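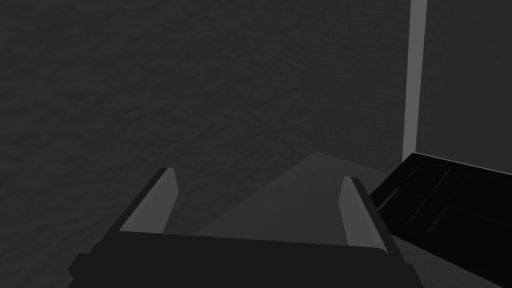
# Skomodar cell planner: a review from the person who signs the purchase orders

I've had the Skomodar planning package on my work laptop since December. It's a simulator with a budgeting sheet bolted on. You lay out a robot cell, pick an arm and a gripper, run it through the job, and the software hands you a shopping list with a total at the bottom. The sales rep told me it would "take the guesswork out of capital planning." I've heard that one before, usually from people who don't have to explain the overrun.

We're a small shop that finishes and packs metal brackets. I wanted to know whether one arm could handle the packing bench, and what I'd really be spending if I said yes.

**Setup.** Slow. Importing our bench drawing took three tries, and the third only worked after Preben Egilsson, who does our fixtures, redrew half of it. If you don't have a Preben, add his hours to the price.

**The simulation.** The reach check is the best part of the package. It told me our first choice of arm couldn't get to the back row of the bench, and when I went out there with a tape measure, it was right. I would have bought that arm. The gripper view is handy for checking clearance in tight spots. The default lighting is gloomy and I never found a setting that fixed it to my liking.

I trust the cycle times a lot less. The software assumes every part is sitting exactly where it should be. Ours come out of a bin. Fahad Bangash runs the bench now, and he looked at my nice smooth run and asked where the tangled ones were. There's no box to tick for tangled ones.

**The budget sheet.** I have the most complaints here. The hardware lines are fine. My sheet had no line at all for guarding, spare finger pads, operator training, or the week the bench would be down during installation. You can add them by hand, but then you're doing the planning yourself and paying for a spreadsheet. The payback chart also starts out assuming the arm works two full shifts. We run one. Change that before you show the chart to anybody.

**Tuner.** This is the add-on Drerkico sells for it, and it's supposed to smooth out arm motion and save you up to 10 percent on cycle time. On my layout it saved next to nothing. Skip it until you own a robot.

**Price.** I paid $1,589 for the year, and Tuner was another $933. The first I can live with. I've asked for the second one back and I'm still waiting.

I also tried the Suominen trial version. Its cost sheet is better and its gripper library is thin, so I went back.

3 out of 5. Use it to rule out the wrong arm, and get your totals from an installer who has stood next to your bench.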